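Section 6: Scoring Your First Game

You made it through team set-up, so now comes the fun part! This section takes you from an empty Clumano scorebook to a finished box score. Have your lineup cards handy, and give yourself a few minutes before first pitch if you've never scored on a tablet before.

Starting the game file

1. Tap New Game on the home screen and pick your two teams. The home team always goes in the lower slot.

2. Enter the number of innings. Clumano fills in nine, but plenty of youth and softball leagues play seven or fewer, so change it here.

3. Drag each batter into the order. If you're batting the whole roster, turn on Bat Everyone first and the list will stretch to fit.

4. Set the starting pitchers and the fielders. You can leave a position blank and come back to it between innings.

5. Tap Play Ball. The game clock starts on its own.

Note: If you use the designated hitter, tap the DH box next to the pitcher's name before step 5. Adding it later works too, but you'll have to retype any substitutions.

Scoring a plate appearance

1. Tap Ball, Strike or Foul for every pitch. The count shows up at the top left and the pitcher's total goes up by one each time.

2. When the batter puts the ball in play, touch the spot on the field where it was first handled. Then tap the fielders in the order they touched the ball. A grounder to short and over to first is 6, then 3.

3. Choose the result: hit, out, error or fielder's choice. Clumano makes a guess based on your taps, and it's a pretty good guesser, but you have the final word.

4. Move the runners. Drag each one to the base where he or she ended up, then tap Done.

Rasha Zoubi scored the whole Coscombe spring league this way, starting in April, and her favorite trick is to keep your thumb parked over Undo (it goes back as far as the first pitch, so tap away!). She also leaves the hit-or-error call open on a close play and settles it at the end of the inning. Open calls show a yellow dot in the play list.

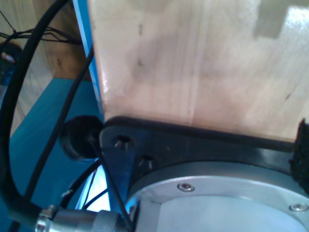 Caution: Don't switch Clumano to a different team file in the middle of an at-bat. The count will be saved, but the runners go back to where they stood before the last pitch.

Pitching changes

1. Tap the pitcher's name, then Replace.

2. Pick the new pitcher. Anyone already on base stays charged to the pitcher who put them there.

3. Check the pitch limit. If your league has one, a bar fills in under the name and turns red with five pitches to go – a real lifesaver for youth coaches.

Closing the book

1. After the last out, tap Final. Any yellow dots still open will pop up one by one.

2. Compare the run total with the other team's scorer before you both walk off.

3. Tap Share to send the box score to your coaches. To print it, choose Full Sheet or Half Sheet.

Note: The season file holds up to 800 games. Once you have three or more finished, the Leaders page opens up, and you can start sorting by on-base percentage, stolen bases and everything else. Section 7 covers the Leaders page.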